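Members' Forum > Facilities and Services > Shared Kitchen Policy
Topic: Replacement of disposable tableware, second floor

Aino Honkanen, Office Services
2023-03-29
Members are invited to comment on the proposal to end the purchase of paper bowls and plates for the second-floor kitchen. The kitchen serves 58 registered users. Spending on disposable items in the last budget year came to $2,235. Office Services proposes to buy reusable bowls through Sureo and to keep a small reserve of paper goods for catered meetings only.

deskside_47
The Finance group supports the proposal in principle. We would ask that the cost of detergent and dishwasher service be set beside the figure given above. A saving on one line that reappears on another should not be reported as a saving.

Aino Honkanen, Office Services
The point is accepted. A revised sheet will be attached to the final proposal.

m.ellis.annex
I must register an objection. The annex moved to reusable dishes in February and the sink was full by noon on most days. Unless the policy states who empties the dishwasher, and when, the same will happen on the second floor.

Ngân Trịnh
The annex has one dishwasher and no posted schedule. The second floor has 2 machines and an evening cleaning contract with Dodum, which already covers unloading. I do not consider the cases comparable. On the choice of bowl, my preference is for color over plain white – white dishes from our floor have a habit of moving to other floors. 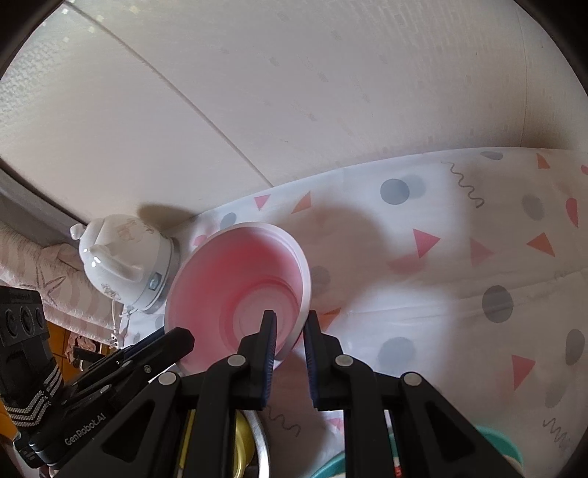

Proposed terms, second draft

1. Reusable bowls will be stored on the open shelf to the left of the refrigerator.
2. Users will scrape and rinse dishes before loading them.
3. Dishes left in the sink at close of business will be washed by the evening service and the matter noted in the monthly report.
4. Personal dishes remain the responsibility of their owners.

m.ellis.annex
Item 3 removes any reason to comply with item 2. I would strike it.

Ngân Trịnh
I would keep it. The evening service will wash the dishes whether or not the policy says so.

deskside_47
Finance has no position on item 3, provided the contract price does not change.

Aino Honkanen, Office Services
Item 3 will stand for a trial period and be reviewed with the contract. The objection from the annex will be recorded.

Comments (2)

thirdfloor_reader
Will the third floor be consulted separately? We share the freight elevator and the recycling point.

p_celletico
Please confirm that the bowls are approved for microwave use before the order is placed.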